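Ticket: Remote-control demos on the sim robot, wrist pitch drifts
Product: Dukeck teleop client
Opened by: Bernd Hamann
Status: open, waiting on Westia
Priority: medium

Problem
When I teach a task with the hand controller, the wrist pitch creeps while the controller is at rest on the desk. With no input at all the log shows a change of 6 degrees over 60 seconds. Gripper commands are fine.

Steps
1. Start the client, load the Binus kitchen set.
2. Hold the clutch, set the controller down.
3. Wait 60 seconds, release, compare joint values.

Views from the session:
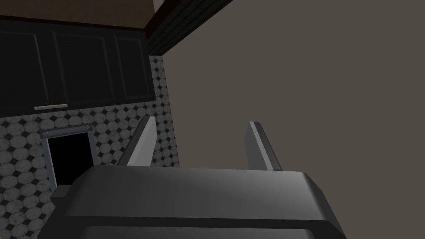
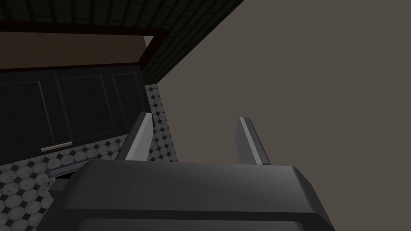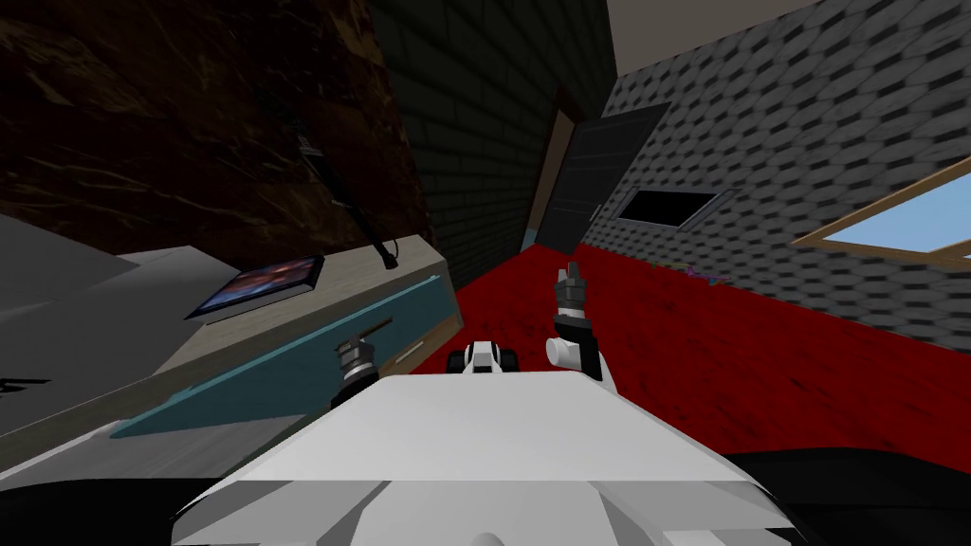

Tried so far
- Recalibrated the controller twice. No change.
- Swapped to the spare controller. Same drift, same sign.
- Turned off smoothing. Drift is still there but starts sooner.
- Replayed demo 13 from file with the controller unplugged. No drift, so the arm model is probably fine.

Log excerpt
14:06 clutch on
14:07 pitch offset 6.0, input 0.0
14:07 warning: pose stream gap, frame 1,508

The gap warning shows up in every bad run and in none of the replays. I suspect the client fills the gap with the last angular rate - the Lindemann plugin had a setting for this, but I can't find it in the new menu.

Request
Please confirm where the gap fill is set and whether it can be forced to zero. Demos recorded since the August update are on hold until then.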